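Humanoid robot procurement

Humanoid robot procurement is the process by which a company, school or public body picks, pays for and plans the use of a two-legged or two-armed general-purpose robot. It overlaps with ordinary equipment buying but differs in a few ways that tend to cost money, mainly because the buyer is often asked to pay for work the machine has not yet been shown to do. The term usually covers the purchase or lease itself, the site survey, the trial period, staff training and the service contract. Software development is sometimes included and sometimes billed on its own, a point that buyers are advised to settle early.

Background

Sales of humanoid machines to small and mid-sized buyers were rare until fairly recently, and most of the habits around them were borrowed from two older trades: industrial arms, which are sold with a cell, a fence and a known task, and laboratory equipment, which is sold with a manual and little else. Neither fits well. An industrial arm is bought to do one thing, and the budget can be checked against that one thing. A humanoid is sold on range. The sales material speaks of picking, packing, sorting and carrying, and the quote seldom says at what speed or with how many stops.

Thijs Van den Broek, a buyer for the parts distributor Wilard, argued in a trade newsletter in August that the word "general-purpose" should be struck from any quote and replaced with a list of the jobs the vendor is willing to be measured on. His own list had six entries when he sent it out. It came back with two.

Demonstration and trial

Vendors generally offer a demonstration before a quote and a paid trial after it. The two are easy to confuse, and critics of the trade say the confusion suits the seller. A demonstration uses the vendor's staff and the vendor's choice of objects. A trial uses the buyer's goods, or should. Typical trial tasks are modest: cartons in a bin, trays on a shelf, parts moved between benches.

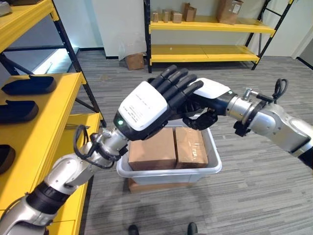 How long should a paid trial run before the buyer commits?
Long enough to cover a normal month of work and at least one breakdown. Many contracts offer 12 working days, which is too short to learn anything about wear or response times. A trial of 90 days is harder to get and costs more up front, though part of the fee can often be credited against the purchase price if this is written down before the start.

Trial results are usually reported as a success rate, and the figure depends heavily on what is left out. Attempts restarted by an operator may be counted as successes, or not counted at all. Anca Tudose, who wrote the acceptance rules used at Fisgate, asks for a log of 1,000 consecutive attempts, with every human touch marked — including the ones the vendor considers trivial. Vendors have called the rule heavy-handed. It has been copied by several other buyers all the same.

A second question is who is driving. Some arm movements in trials are run by software and some by a person at a distance, and a buyer watching from across the room can't always tell which. Remote operation is a legitimate way to work, but it has a wage attached, and that wage belongs in the budget.

Budgeting

The purchase price is the part of the budget most often quoted and the least useful for planning. Published worksheets, such as the one circulated by the consulting firm Belhaj, divide the total into the machine, the hands, the site, the people and the upkeep. Hands get their own line for a reason. A five-fingered hand has many small moving parts in the place most likely to be knocked, and it may carry a shorter warranty than the arm it is bolted to. Buyers who leave out a spare pair often find that the rest of the machine stands idle while a hand is away for repair.
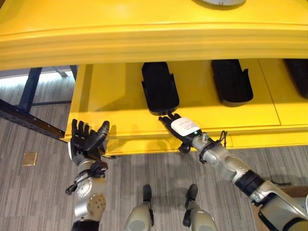
Site costs are just as easy to miss. Carpet, door sills, shelf heights and lighting may all need changes, and the vendor's survey will not always price them. A shelf that suits a standing adult may be too deep or too low for an arm that has to reach in under an upper panel. Where the shelving has to be replaced or rearranged to suit the robot, the cost is a robot cost and should be entered as one. Rocío Requena, in her guide for small warehouses, recommends keeping a separate sheet for "things we changed so it would work," and reading that sheet aloud before anybody signs for a second unit.

People are the largest line in most honest budgets. During the first year a robot generally needs somebody nearby to load, reset and watch it. Claims of labor savings that leave this person out should be treated with suspicion, as should any payback period worked out from round-the-clock use. Few sites run that way, and batteries, updates and inspections take their share of the hours.

Leasing

Leasing has been promoted as the low-risk choice. It does move the risk of the machine going out of date onto the lessor, at least in part. It also tends to bundle software, support and spare parts into one monthly figure that is hard to compare with anything. The early Plusta lease, often cited as a warning, let the lessor swap in a different model with little notice — the customer had to repeat its acceptance tests at its own expense. Later versions dropped the clause.

Fixtures and work objects

Tasks that involve shaped trays, forms or molds raise a further planning issue. If the objects used in the trial are not the ones used in daily work, the results do not carry over. Weight, surface and the space between pieces all matter. 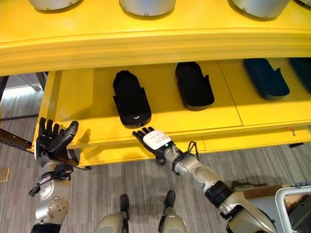
Robot arms at a yellow shelf holding shoe-shaped trays.

Laurențiu Nedelcu has suggested that buyers supply worn and dirty items along with clean ones, and that the mix be fixed in the contract. Storage for trial stock is normally the buyer's expense.

Criticism

The main complaint about current practice is that buyers pay to help develop the product. Recordings and logs made during a trial have value to the vendor, and few contracts give the customer anything in return. Irina Avram has proposed a standard discount where the vendor keeps the data. Vendors reply that trial prices already reflect this, although quotes rarely show it as a separate item.

Others object to the whole category, holding that a conveyor, a cart or a better shelf would solve most of the problems described in purchase requests. Few worksheets include a line for that comparison.

See also

Acceptance testing
Equipment leasing
Total cost of ownership
Warehouse automation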